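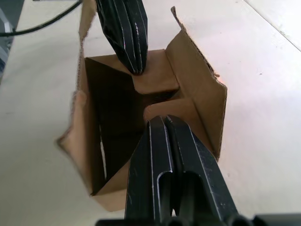

Lemier gripper kit, second revision: notes after a term of use in the Orkbridge senior robotics club

The club bought 2 of these kits in June to replace a set of servo claws that had stopped holding calibration. Each kit contains a parallel actuator, a pair of black fingers, a wrist camera bracket, a cable harness and a bag of metric fasteners. Price was $407 per kit before shipping. The arm is a Datmont bench unit already owned by the school.

Test task

Students are working on the carton exercise from the regional Begay Challenge: approach an open corrugated box, grip a flap, fold it, release, back away clear of the box. Points are deducted for crushed board and for any shift of the carton beyond the marked tolerance. Flaps are a poor target for a gripper. They flex, they spring back, and the cut edge frays with handling, so the position recorded on one run is seldom correct on the next.

Fingers

The slotted finger profile is stiff enough for cardboard. Deflection at the tip under full closing force was too small to measure with the club's dial gauge. The tapered tips are the better half of the design, as they get between two folded flaps where the old claws jammed. The matte finish marks quickly. White scuffs and specks show up early and have no effect on grip, although students using colour thresholding for finger detection had to widen their limits.

Actuator and software

Closing speed is adjustable in 16 steps. The lowest four are usable on flaps and everything above that dents the board. Force limiting works but is expressed in per cent of motor current, with no conversion to newtons in the manual. One group built a lookup table using a kitchen scale, which took over a lunch hour and should have been supplied. The Python library is adequate. Homing must be repeated after every power cycle, and the error returned when it is skipped is a generic timeout.

Camera bracket

Rigid, and the field of view includes both fingertips. With the gripper closed beside the carton, the view is good enough to check lateral clearance before a move.

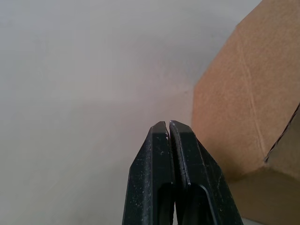 Cletus Ferreira disagrees on the speed settings and writes that step six is fine on double-wall board if the approach is square to the flap, and that the dents come from students closing at an angle. We have only run single-wall cartons, so the recommendation of four or lower stands for those.

Assembly took a pair of Year 11 students one session. The harness is short for the Datmont arm and needed an extension at the elbow. Spare fingers are sold in pairs only.

Suitable for senior classes with some Python. Not recommended for juniors until the homing error is fixed.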